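Sobre nós

A Standus é uma escola de carpintaria e pequenas reparações domésticas. Começámos numa garagem, com duas bancadas emprestadas, e hoje damos aulas num espaço próprio com 23 lugares. Desde a abertura já passaram por cá 2958 alunos, quase todos sem experiência com ferramentas.

A coordenação é de Dayana Figueroa, carpinteira de formação. Terence Ashworth dá o módulo de madeiras e Defne Karakaya trata das inscrições e do armazém de material.

O curso de iniciação tem oito sessões. As duas primeiras são só martelo e pregos - segurar o cabo, acertar na cabeça do prego, tirar um prego torto sem estragar a peça. Depois vêm a serra, os grampos, a lixa e a cola. No fim, cada aluno leva para casa um banco feito por si.

Trabalhamos com grupos pequenos e o material está incluído no preço. Quem já tem ferramentas pode trazê-las.

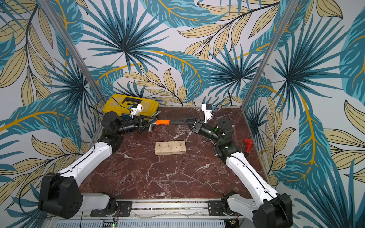 O exercício dos pregos faz-se num bloco de madeira clara, e cada um repete as vezes que precisar. Há também uma oficina aberta para antigos alunos, com marcação prévia - basta escrever à Defne. As próximas turmas começam em março e as inscrições fazem-se na secretaria ou por correio eletrónico.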